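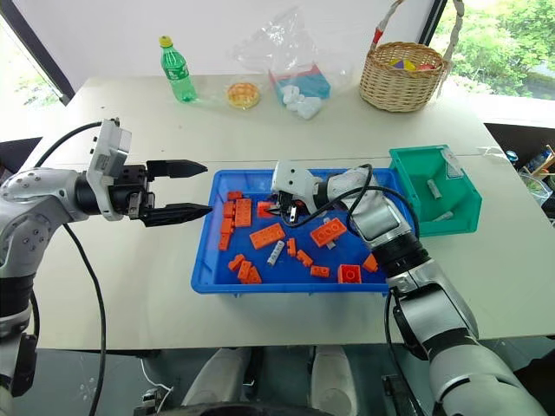

Minder two-arm sorting kit

I've been running Minder on our own bench since March, so I'm going to tell you what it does in the words I'd use over coffee. It's a software kit for people who already have two arms and want them to sort small parts out of a mixed tray. You show it what you want by hand, it learns from that, and it gets on with the job (mostly!).

The method comes from Ghizlane Mansour's work here at Hudia. The old way was to train both arms as one big policy, and ours kept bumping wrists over the tray. Ghizlane split it – each arm gets its own small policy, and a third little network decides who may go in and who waits with the gripper open. Such a simple idea, and I love it.

We trained on 278 demonstrations, toy bricks and odd gray parts mostly, because they land at every silly angle. With the shared policy we averaged 13 collisions per session. With the split one it was 2. Picks got a bit slower, I'll admit, and bricks standing on end still give it trouble.

What you get

Minder software, one bench license
The trained brick-sorting policy to start from
Our full demonstration set
Setup notes, nearly 11 pages

What you need

Two arms with parallel grippers (we test on Morikawa and Sekmont controllers)
A camera up high, looking down at the table
A shallow tray and a bin or two

Arms and cameras are not included. If your grippers have longer fingers than ours, plan on recording some fresh demonstrations – an afternoon did it for me. Write to us with your arm model before ordering and I'll check it against the list.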